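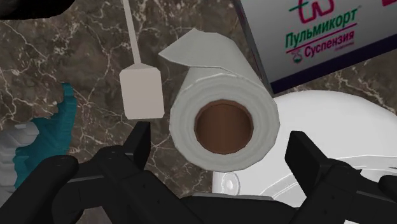 Camen Dream Journal Texts

By Oranuch Kongkaew
Jul 23, 2022
Filed under: Faith and Writing / Datasets / Notes for Users

What is in this collection

Camen is a set of 3,000 short texts in which people write down a dream and then say what they believe it means. The texts come from the prayer journal groups in Skernham and Prarau. Each writer gave permission on paper before we copied anything. I typed most of the entries myself, and Neville Wragg typed the older ones from Skernham, whose handwriting I could not read well.

The journals were kept for six years. Most entries are between one paragraph and one page. Very short ones ("dreamed of water again") are also kept, as the writers wanted them kept.

Files

The entries are in plain text, one entry per file. A separate table gives the file name, the group, the month and the theme. Themes were chosen by Lovisa Hägglund from the writer's own words. When a dream fits two themes, both are written, with a semicolon between them.
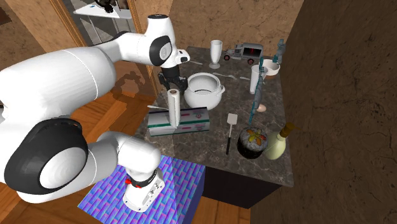
The most common themes are houses, rivers, lost keys and relatives who have died. Please be careful with the last one. Some of these entries were written very soon after a funeral, and they are painful to read.

Languages

There are three languages: English, Thai and Portuguese. Ekkachai Duangkaew translated the Thai entries and Thaís Meireles the Portuguese ones. Both the original and the translation are included. Bible verses are left as the writer remembered them, even when the wording is not from any printed Bible. We did not correct them -- the mistakes are sometimes the most interesting part.

What we removed

Names of living persons, street names and telephone numbers are replaced with a letter in brackets. Names of pets stay.

Known problems

The entries from January of the first year are incomplete, because one notebook was lost. In the Prarau part, some months were guessed from the order of the pages. These have a question mark in the table.

How you may use it

You may read, quote and study the texts without payment. Please do not use them to sell dream interpretation, and do not try to find out who the writers are. If you quote an entry, write "Camen collection, Boonyarit" and the file name. A writer can ask us to take an entry out, and then we publish a new version of the table -- so check that you have the newest one before you print anything.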